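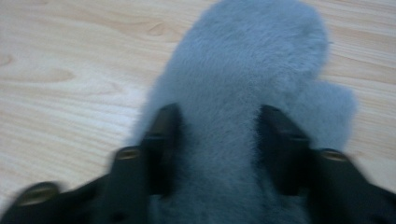
**June, 16:40 - segmentation and grasp width, soft things**

Good afternoon. The fuzzy edge problem is finally giving way!

Recap for Siddiqui, who missed the morning: the old mask code (the one we inherited from the Panum branch) looks for a crisp outline and gets hopelessly lost on fur. On the plush mitten it kept drawing the border somewhere out in the fluff, so the planner thought the cuff was far wider than it is and opened the jaws to the limit. It also liked to treat the thumb as a second object, and once planned a grasp for each.

What I changed:

- soft mask instead of a hard one, every pixel keeps its probability right through to the planner
- width is now taken at the 0.5 line, then shrunk by a `fluff` term (8 mm for now, set by hand, needs learning)
- blurred frames get a lower weight but aren't thrown away. Tonantzin's idea, and a lovely one
- pale wood is much kinder to us than the grey mat, so compare like with like when reading old logs

Replayed 655 frames from the Clavberg logs through the new code. Thumb splits are down from 8 episodes to none, and the width estimate hardly wobbles now. I watched the overlay for far too long - it just sits there on the fur, breathing a bit.

Still wrong: as the jaws close, the dark shadow between them gets eaten into the finger mask, and the strip of fur in the middle goes missing for 6 frames or so at a time. Black fingers, shadowed fur, not much to go on. Tried lifting the gamma, which helped the fur and wrecked the wood grain (the darker streaks started coming up as edges). Next try: render the finger mask from the jaw encoder and subtract it, so we stop guessing where our own hardware is.

Tonantzin wants the force threshold in the same config file as `fluff`. Agreed, will move it.

To do

- [ ] finger mask from encoder
- [ ] rename `fluff` before Ollthorpe sees it (or don't)
- [ ] rerun the hard plastic set, check nothing got worse
- [ ] push branch, `soft-mask-2`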